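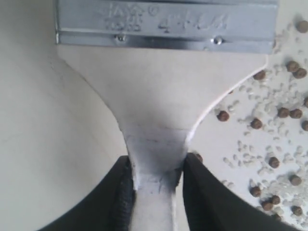
Figure 1. Brush held at the neck of the handle, wrist camera view. Rice and brown pellets at right.

Brenstead Community Workshop
Build Your Own Arm, Session 3: Fingers, pads and the wrist camera
Notes by Hefin Meredith

Bring these notes with you, along with your arm, its power supply and the finger blanks you cut last time. If you missed Session 2, there are spare blanks in the drawer under the Wegener drill press. Please put the template back when you've traced it.

1. Where we are up to

Everyone should now have a base, shoulder and elbow that move under power and a wrist that holds position. If your wrist droops when the power is on, check the horn screw before you touch any settings. The grub screws we bought in April were a bit short and a few have worked loose.

This session covers the two fingers, the rubber pads and the camera bracket. The practice job is sweeping loose dry material across a bench with a paintbrush. Session 4 moves on to scooping.

2. Fitting the fingers

Mount both fingers finger-tight, close the gripper fully by hand, then do up the screws. If you tighten them one at a time with the gripper open they will meet off-centre and you will get a twist in anything you pick up.

The tips should touch before the bases do. File the inside faces until they do. Take a little off, refit, check, and go again.

Cut the pads from the ribbed sheet with the ribs running across the finger. Ribs running along the finger let a handle slide out lengthways. Clean the plastic with metho, let it dry, then glue. Leave the gripper clamped on a scrap of dowel for the tea break.

3. Camera bracket

The bracket goes on the wrist, behind the fingers, with 2 screws. Set the tilt so both fingertips show at the bottom of the picture. Too much finger and you lose the work; too little and you can't tell whether you have hold of anything.

With a tool in the grip, the tool will take up much of the view. In Figure 1 the metal ferrule runs out of the top of the picture and the bristles can't be seen at all. You can still judge the grip, but not where the brush meets the bench. Either tip the camera up and accept less finger, or use the side camera for the bristle end. I use the side camera.

Run the cable down the outside of the forearm with a loop of slack at the elbow. Move the arm through its full range by hand before you tie anything off.

4. Gripping the brush

A flat brush is harder to hold than it looks. The handle flares out wide under the ferrule and narrows to a neck, and the neck is where the fingers go. Hold it on the curve and the pads have only an edge to bear on, so the brush rocks as soon as the bristles drag.

Work in this order:

Open the gripper wider than the neck.
Bring the wrist in square to the flat of the brush.
Close until both pads touch, then stop.
Add squeeze in single steps until the brush no longer turns when you push sideways on the ferrule.
Write down the number.

My arm holds at a closing value of 639 in the Sirkinard control program. Yours will be different, depending on how your horn is seated. Don't copy mine – start well open and work in.

If the servo buzzes once the brush is held, back off one step. A servo left buzzing gets hot, and we have lost 2 that way already.

5. Practice: sweeping

Use dry material only. Rice is good for light grains that scatter, and small round pellets are good for things that roll. Mixed together they show up a poor stroke quickly, as the pellets will run off and leave the rice behind.

Keep strokes short. Lift at the end of each one before bringing the arm back, or you will drag everything with you. Slow the shoulder to half speed for the first few tries.

Record the joint positions at the start and end of each stroke in your Lotik logbook. You will want them again next session.

Sweep up the floor under your bench as well. Pellets are a slip hazard on the painted concrete.

6. Before Session 4

Check the pads are still stuck down at the corners.
Label your power supply.
Save your grip value somewhere other than the workshop computer.
Bring a scoop or a large spoon with a handle no thicker than your gripper opening.

The workshop is open from 6 pm for anyone who needs to catch up on filing. The glue cupboard stays locked until I get there.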